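# Textile conservation workshop, Guvthorpe

August 31, 2019. Entry by G. Pace, wet-cleaning bench

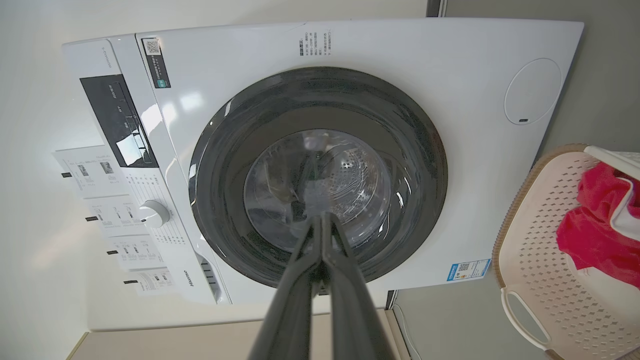 *Front-loading washer, door closed, with the perforated drum behind the glass.*

**Subject:** preparation of new cotton lining cloth for the Skemby curtains, accession 3973.

The lining cloth must be free of size and finish before it is stitched to the original. The cloth received in June from Lo Presti was sold as unbleached and unfinished. A drop test on the uncut selvage showed otherwise: water stood on the surface for more than a minute before it sank in. The bolt was therefore treated as finished cloth and scoured before use.

The bolt was cut into 2 lengths, marked A and B in cotton thread at the top left corner. The cut ends were overcast by machine with undyed thread. Length A frayed slightly at one corner and was trimmed and overcast again.

**Procedure**

1. Each length was soaked overnight in the long tray in softened water. The soak water from A was pale yellow by morning. The soak water from B was a shade lighter.
2. Each length was washed separately, hot cycle, with the unscented detergent kept for this purpose. No softener.
3. A second wash was run without detergent.
4. An extra rinse was run until a sample of the final water gave a neutral reading on the strip.
5. The lengths were dried flat on the screens, away from the window, and pressed while slightly damp.

The empty machine was run hot once before length A went in. Staff are reminded that the drum is reserved for new cloth, dust covers and bench towels. No accessioned object is to be placed in it under any circumstances. Colored cloth goes to the other building.

**Results**

The drop test was repeated at both ends and at the center of each length. Water was absorbed at once in every position on B. On A, the end nearest the original fold line was slower than the rest. A was given a further wash and rinse, after which it behaved in the same way as B.

Shrinkage was greater in the warp than in the weft, as expected for a plain weave of this weight. Final dimensions are on the cutting sheet. The lining pattern drawn in June allowed enough for this, and there is no need to order more cloth.

The hand of the cloth is softer than the swatch in the supplier file. V. Colombo compared it with the lining removed from the left curtain and considers it a fair match in weight, though noticeably brighter. She proposes leaving it undyed. The lining will not be visible from the room side, and the future reader of the object will be able to tell it from the old material without difficulty. I agree. The decision is recorded on the treatment form.

**Cost**

Cloth and thread are charged to the Skemby account, order 1064. The Lo Presti invoice describes the cloth as loomstate. A note with the drop test results has been sent to them, and a copy is in the supplier file. Future purchases should be tested before cutting, whatever the label states.

**Outstanding**

- Wash fastness test on the blue heading tape from Pledville. Swatches are cut and labeled but the test has not been started.
- Replace the pH strips. The open tube is past its date.
- V. Colombo to confirm the hanging height before the hems are pinned.
- Lengths A and B are rolled on the covered tube in the rack, interleaved with tissue. Please do not fold them.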